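12/2/23

Gittins ivory satin, second wash trial for the christening gown lining. Cut four swatches, long side on the warp, overlocked all edges with 90 polyester. Hand wash setting, no spin, dried flat on the mesh rack. Warp shrinkage came out within the limit on three of them. The fourth puckered along the overlock - tension was still set for the Pritham cotton. Discard and recut. 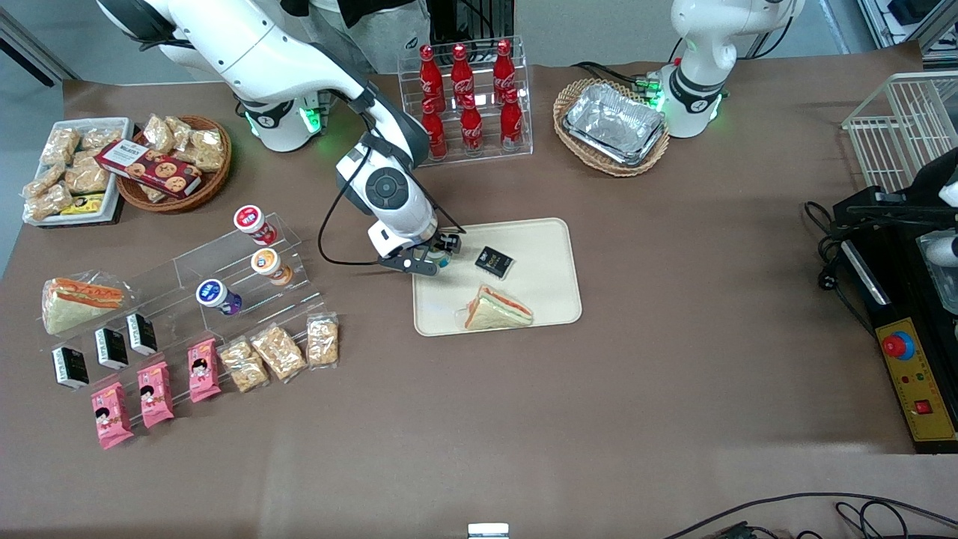

Lace trim from Akutbridge: the new reel is a shade yellower than the July one under the daylight lamp. Do not mix reels on one bib. Old reel has enough left for the Gikside order if the hem is cut single.

Pin tuck foot still marks the silk. Tried tissue under the strip, marks fainter but visible after pressing. Next: lower foot pressure one step, same needle, same thread.

To do: recut swatch 4, label both reels, order 198 pearl buttons.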